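4.2 The open day at Lorkcombe

The second part of our study took place during the open day at the Lorkcombe laboratory on Feb 7, 2020. Visitors could stand at the enclosure and watch the two arms working on household textiles, while Gwion Rowlands explained each step. The task was the one described in Section 3: the arms take a garment from the basket and lay it on the floor of the enclosure. Small objects were allowed to remain on the floor, as in the earlier trials. Figure 2 shows the workspace (a) and a close view of cloth (b).

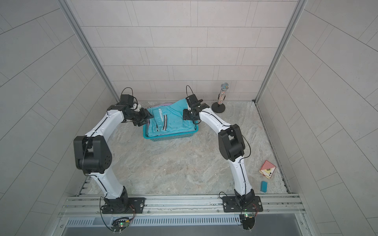 Did the visitors need to know how the arms are controlled in order to judge the demonstration?

Most of them judged it without this knowledge. They compared the arms with their own way of handling laundry, and their written remarks were mainly about speed and care.

We collected 992 comment cards over the day. Each card was read by 2 coders, who worked separately and used the scheme of Bolance and Yu. When the coders did not agree, the card was discussed until one code was chosen – this was slow, but we preferred it to a majority vote. 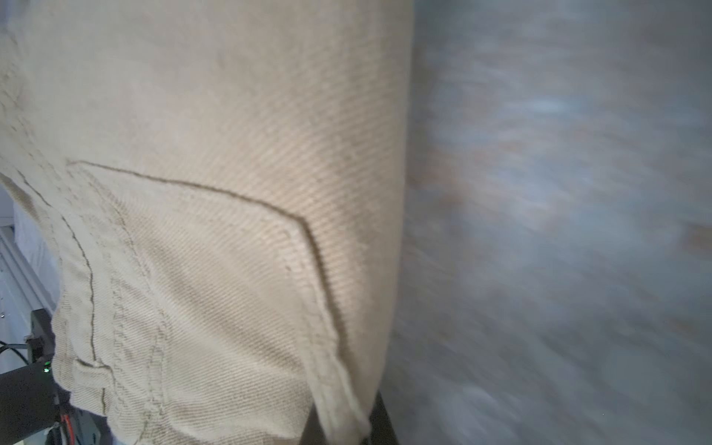 The remarks on care were longer than the remarks on speed. Visitors often wrote about seams, pockets and thick hems, and asked if the gripper could damage them. Several parents wished to know the same about school uniforms. The Ostinis software keeps a record of every grasp, and for the whole open day it contains 3695 entries. We matched these entries to the cards by the time of the visit, which was written on each card at the door. The cards without a time were left out of the matching, but they are kept in the analysis of Section 5.

Figure 2. Workspace with two arms and basket (a); twill fabric seen from a camera at the gripper (b).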